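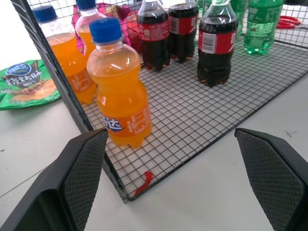
Wenn die Lieblingssängerin plötzlich Mama von Zwillingen ist

Ihr Lieben, ich weiß, eigentlich hatte ich euch für diese Woche das Rezept für den Mohnkuchen versprochen, und das kommt auch noch, ganz bestimmt. Aber am Friday-Abend – ja, bei uns heißt der Freitag seit dem Englischkurs so – saß ich mit meinem Tee auf dem Sofa, wollte nur kurz schauen, was es Neues gibt, und da war es: Rulska hat ihre Zwillinge bekommen!

Wer schon länger hier mitliest, der weiß, wie sehr ich an dieser Frau hänge. Ich habe sie vor 16 Jahren zum ersten Mal gehört, in einem winzigen Club in Kassel, mit 80 Leuten im Publikum und einer Heizung, die nur klapperte. Damals kannte sie hier kaum jemand, und nach dem Konzert stand sie selbst am Tisch und verkaufte ihre CDs (meine hat einen Sprung in der Hülle und wird trotzdem niemals weggegeben).

Verkündet hat die Neuigkeit ihr Mann Naveed Marwat, der sonst ja eher der Stille von beiden ist. Ein kurzer Text, zwei Paar gestrickte Söckchen auf einer Decke, dazu die Worte: »Wir sind jetzt vier und sehr müde.« Mehr nicht, keine Namen, keine Gesichter, und das finde ich so sympathisch! Unter dem Beitrag hat gleich Jitaru gratuliert, mit dem sie das schöne Duett auf dem Album »Misico« gesungen hat, und ich habe mich durch die ganzen lieben Kommentare gelesen, bis der Tee kalt war.

Natürlich wird jetzt überall gerätselt, was aus der Tour wird. Die Konzerte im Dezember sind wohl verschoben, jedenfalls steht das so auf der Seite vom Veranstalter Watley, und die Karten behalten ihre Gültigkeit. Meine Schwester und ich haben zwei davon, Reihe 5, und ein bisschen geschluckt habe ich schon – aber mal ehrlich, wer will denn mit zwei Neugeborenen im Tourbus sitzen? Als unser Großer auf der Welt war, habe ich es in den ersten Wochen kaum bis zum Bäcker geschafft.

Ich höre jetzt jedenfalls beim Bügeln wieder die alten Sachen rauf und runter. Schreibt mir gern, welches Lied von ihr ihr am liebsten mögt, ich freue mich über jeden Kommentar!

Eure Heike

Diese Seite verwendet Cookies. Mit der weiteren Nutzung stimmst du dem zu. OK

Das könnte dich auch interessieren
Mein erstes Konzert nach der Babypause
Promi-Hochzeiten, bei denen ich geweint habe
Zwetschgenknödel wie bei Oma

Kontakt | Impressum | Datenschutz | Nach oben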